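### 3.2 Workcell construction

The cell was assembled in the Lurkari shared workshop, where floor space and tools are divided among members and no permanent fixtures may be attached to the benches. For this reason the bin is held with bar clamps, and the whole arrangement can be taken down at the end of a session. The base layout follows the earlier Zeker build, with changes to the bin position proposed by Wikström.

The bin is made of sheet metal and was used as found. Its floor was not painted or lined, and existing scratches and stains were left in place, as we wished the vision software to be tested against an uneven background. Blocks of two colors, red-brown and dark green, serve as the objects to be picked. They may touch or lie partly across one another - the placement rules exclude only blocks standing on end.

Camera calibration was repeated before each group of trials. A total of 103 layouts were prepared in July, and the arm was limited to 200 mm/s whenever the gripper was below the rim of the bin. Figure 2 shows the gripper lowered over a group of blocks.

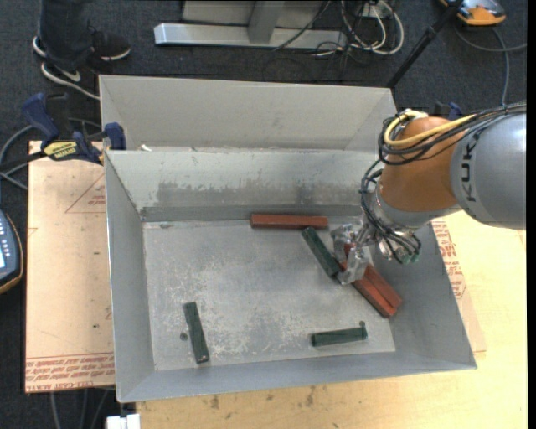 **Figure 2.** KUKA arm and gripper above red-brown and dark green blocks in the clamped bin.

Layouts in which a block rested against a wall were recorded separately and are treated in Section 4. Wiring for the gripper follows the Tănase diagram, with two connectors replaced.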